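White tabletop for a shared workroom – regret it or keep it?

Home > Workshop and Studio > Benches and Tables

fmets_heino
Posted Tuesday, 7:40 am
We are replacing the big table in our shared workroom in July and I have to put in the order. The old one is brown, oiled, and full of burns. The two candidates are a matte white top from Kinsella and a dark gray one from Pisten. Same size, close to the same price. The room gets used for small parts, labeling, battery swaps, that sort of thing. No painting and no soldering.
My worry with white is that it will look terrible in a year. My worry with gray is that we lose every small black part that gets put down on it, and most of our parts are black. Anyone living with a white one?

iseul_do
Posted Tuesday, 8:15 am
White, three years now. It does mark. Pencil and black rubber feet are the worst. But I would not go back. I do small electronics housings and I can see a black screw from across the room. On my old dark bench I used to sweep my hand over the surface to find things.

kinsella_skeptic
Posted Tuesday, 8:52 am
Going to disagree. A white table under strong ceiling lights is hard on the eyes over a full day. I had one at my last job and by 3 pm I was squinting. We ended up covering half of it with green mats, so what was the point of paying for white.

Hilde Dekker
Posted Tuesday, 9:30 am
We have a big white one, matte, straight front edge, dark floor in front of it. Same question came up when we bought it and I was on the gray side. I changed my mind after the first month. This is how a black part shows up on ours:
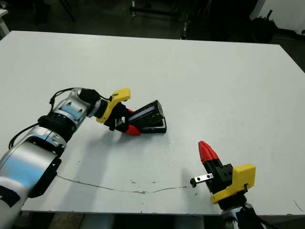

White top with one of the small black pieces on it, arms on both sides.

Note how soft the shadow is. A gloss top would throw the ceiling lights right back at you. I think most complaints about white are complaints about gloss. Ask Kinsella for a sample of the matte and put it under your own lights before you order.

kinsella_skeptic
Posted Tuesday, 9:48 am
Ours was sold as matte too. It got shinier where people leaned on it. After a couple of years there was a polished strip along the front, right where you look all day.

Hilde Dekker
Posted Tuesday, 10:05 am
What did you clean it with?

kinsella_skeptic
Posted Tuesday, 10:11 am
Whatever was under the sink. Some kind of cream cleanser, I think.

iseul_do
Posted Tuesday, 10:20 am
That would be your polished strip. Cream cleanser has grit in it. Use a damp cloth and dish soap, then a dry cloth.

treloar_f
Posted Tuesday, 12:34 pm
For pencil on matte white I use a plain white eraser first and then the damp cloth. For rubber marks, Godonum wipes, the ones in the flat pack. A pack of 15 lasts me most of a season. Do a corner first. They took the finish off a cheap shelf I had.

fmets_heino
Posted Tuesday, 1:02 pm
Thanks, all useful. Hilde, two questions. Do you put mats down, and how do you keep people from dumping their stuff on it? Our current table is 50 percent coffee cups.

Hilde Dekker
Posted Tuesday, 1:45 pm
No mats. We tried them and the parts hid against the dark ones. A mat also gives people a place to leave things.
For the dumping, the rule is that only what you are working on goes on the table. Bags go on the hooks and cups go on the windowsill. It took a few weeks of nagging. Now if somebody leaves a roll of tape out, it bothers everyone else enough that it gets put away.

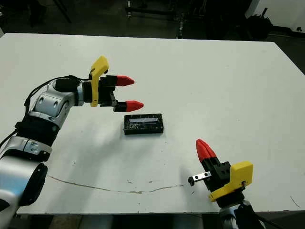 The other thing that helped was a shelf with trays right behind the door, seven of them, one per person. If your half-finished job has a place to go at the end of the day, you put it there. Before the trays, everything stayed on the table overnight "for tomorrow" – and tomorrow somebody else needed the space.
We wipe it down at the end of the day, soap and water, two minutes.

Myung-ja N.
Posted Tuesday, 2:20 pm
I run a room with the dark gray Pisten and want to speak up for it. It hides stains very well and photographs fine. If your parts were white or clear I would say gray without thinking. With black parts, go white.

kinsella_skeptic
Posted Tuesday, 2:41 pm
I still say look at the lighting first. But fine, with black parts I can see the argument.

fmets_heino
Posted Tuesday, 4:10 pm
Sample of the matte white is ordered. I will leave it under our lights for a week and rub pencil on it. Will report back on the marks.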